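Wirkthorpe Primary: places and buildings programme
Progress report to the Kocabaş Trust, second period
Prepared by Hanyu Gu, project lead

1. Where we are

The building work is on programme. The foundations for the new teaching block went in over the summer and the steel frame was signed off in October. The roof deck is on and the contractor, Sikport, has started the internal walls on the ground floor. The upper floor will follow once the stair is fixed.

The grant pays for the breakfast and after-school rooms at the east end of the block. The classrooms are paid for by the council and are covered here only where they affect your part of the job.

2. Pupil numbers

The school was built for 550 pupils. It had 590 on roll at the last count, and the two temporary classrooms on the lower playground are both in daily use. The block adds 100 places. That leaves some room, but less than we expected when we applied, as the first families have already moved into the new homes at Briltley. Planning consent there is for 176 homes. The council's forecast assumed a slower start.

We have asked for the forecast to be run again before the admissions round closes. If it shows the school full again within a few years, the temporary classrooms will have to stay, and the plan to return that ground to play space will be put back. We will tell you as soon as we have the figures.

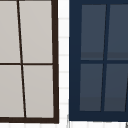 3. Changes since the last report

The entrance to the after-school room has moved from the north side to the east. Parents collecting late can then use the side gate without crossing the car park. The change was agreed with Sikport at no extra cost.

The store has been made smaller to give a second toilet. Staff asked for this at the autumn meeting, and the governors approved it.

Drainage at the east end took longer than planned. An old pipe was found that was on none of the drawings — it had to be traced and capped before the trench could be closed. The time has been made up by bringing the wall lining forward.

4. Views from the school

We met parents twice this period. Most questions were about traffic at pick-up and how places in the breakfast club will be shared out. 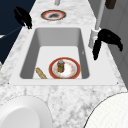

One parent said the club should put brothers and sisters first, and that a waiting list kept on paper in the office was not good enough. She also asked why the opening time could not be 7.30, when many people at the Briltley end have a train to catch. The head has agreed to look at both points and reply in writing.

5. Money

Spending on the grant-funded rooms is within budget. The pipe was paid for from contingency — no further call on the grant is expected.

6. Next period

Internal walls completed on both floors
Heating and electrics, first stage
Club staffing plan to governors
Revised pupil forecast sent to the Trust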